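Drindton Community Lab: Bench Day Gallery

Quick one before I lock up. Spring bench day, Tuesday, doors at 9, most people in by half past. More pics when Hamish sends me his.

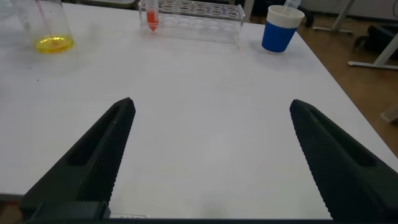 Yellow solution in the glass, far side of the white table.

We did the indicator session first, Rosimeere Medeiros leading. Four groups, one table each. Handouts were the old ones, sorry, page 3 has the wrong volumes on it. Use the sheet taped by the sink instead.

Color change went fine for most. Wellington's group overshot and had to start again, then finished before everybody else anyway. Typical.

Tea at 11. Edileuza brought the corn cake, gone in minutes. Recipe coming, she promised.

After the break it was crystal growing, alum and string. Jars are on the back shelf with names on the lids. Please dont move them!! Check yours next week, not before.

Still needed for the April session:
Safety glasses, kids sizes
Filter paper, the 7 cm kind
Paper towels, always

Lost and found: a gray scarf, a lunchbox with Okimell stickers on it. Both in the office.

Thanks to Rosângela Queiroz for the washing up and for driving the glassware back to Lopes afterwards.

Sign up for April at the front desk or reply to the newsletter. Kids under 9 need an adult with them.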